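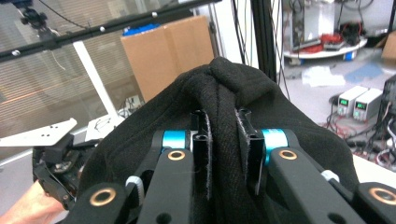
Photo: Waltraud Pfister, Treswood Textile Workroom

Unit 13: Handling and folding dark knits

Reading: Garba workbook, section 10. Bring one black knit item from home, washed and unpressed.

1. Fabric behaviour
A knit is built from loops, so it stretches under its own weight and takes up a new shape easily. Woven cloth holds a crease along the grain. Knit cloth forms a soft ridge when pinched and a rounded mound where it has no support. If the slack is turned as it is gathered, it twists into a knot, which must be opened out before any fold is made.

2. Reading the surface
Black hides seams, hems and the direction of the knit. Work under a side light. A fine diagonal texture can be used as a guide to whether the piece lies straight: the lines should run at one angle across the whole panel. Loose lint shows clearly on black. Remove it before folding, with a dry brush, working in one direction.

3. Procedure
Pinch the cloth at a single point and lift to form a ridge. Keep the pinch narrow. Lower the piece onto the table and release. Smooth from the centre outward with a flat hand. Do not pull at the hem. Fold the sides in, then fold the length in thirds.

4. Storage
Store knits flat. Hanging lengthens the shoulders. Stacks on the Tillulia shelving are limited to 15 pieces.

Exercise
Fold your item three times and measure the finished width each time. Record the results on the sheet, colour and fibre content included. Sheets are due by the end of October.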